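Section 2: Setting up your Flumia paddock drinker

By now you should have the drinker out of its box and a rough idea of where it's going to live. If you haven't chosen a spot yet, do go and stand in the paddock for a bit first and watch where your animals like to gather. Goats and sheep are creatures of habit, and they take to a new drinker much more quickly if they pass it on the way to somewhere they were going already.

Before you begin

You will need a spirit level, a spade, an adjustable spanner and the bag of fittings marked Movlow (the small grey washers are in there too, usually hiding in the corner). Turn off the water at the paddock stopcock. If your supply comes from a storage tank, the drinker will work happily from anything up to 2000 litres, provided the tank stands higher than the bowl.

1. Clear a patch of ground a little larger than the base and take off the turf. Tread it down well, then check it with the level in both directions.

2. Lay a paving slab on the patch and set the drinker on top, with the inlet facing the fence. Animals will chew a hose if they can reach it, and goats will chew it with great enthusiasm!

3. Push the hose over the inlet tail as far as the collar and tighten the clip. Warm the end of the hose in a jug of hot water if it feels stiff. 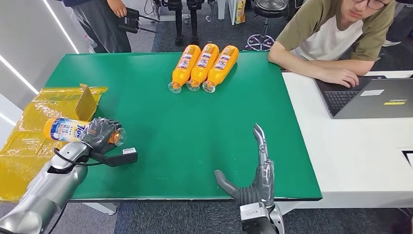 Orange drink in bottles with clear caps, on a green tabletop

4. Lift the float cover and make sure the arm swings up and down without catching. We pack a strip of card underneath it for the journey, so please pull that out and put it in the recycling.

Note: Older farm pipework can carry a good deal of grit. Our tester Leokadia Kaczmarczyk keeps her flock at Varovthorpe, in a yard laid out in 1867, and she always runs the hose into a bucket until the water comes clear before joining it to anything. We'd suggest you do the same.

5. Open the stopcock slowly, a quarter turn at a time, and let the bowl fill. The float should shut off the water two fingers below the rim. If it stops too early or too late, turn the brass screw a little and let the bowl settle before you try again.

Caution: Never bend the float arm by hand to change the level. It will crack at the hinge, sometimes weeks afterwards.

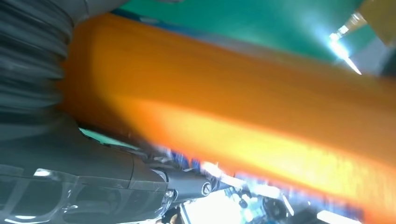
6. Refit the cover and press down until both catches click. Give it a good firm tug, as a nosy ewe certainly will.

The first few days

Leave the old trough or buckets in place to start with, so that everybody has something familiar to drink from while they get used to the new arrangement. Shy animals may be put off by the hiss of the valve. Magdy Ghoneim in our workshop recommends pressing the float down by hand while they're eating nearby, so they hear it and carry on munching.

Scrub the bowl with a stiff brush once a week, and more often from July onwards if the green slime gets going. Plain water is best. Please don't use washing-up liquid.

Winter use is covered in Section 3.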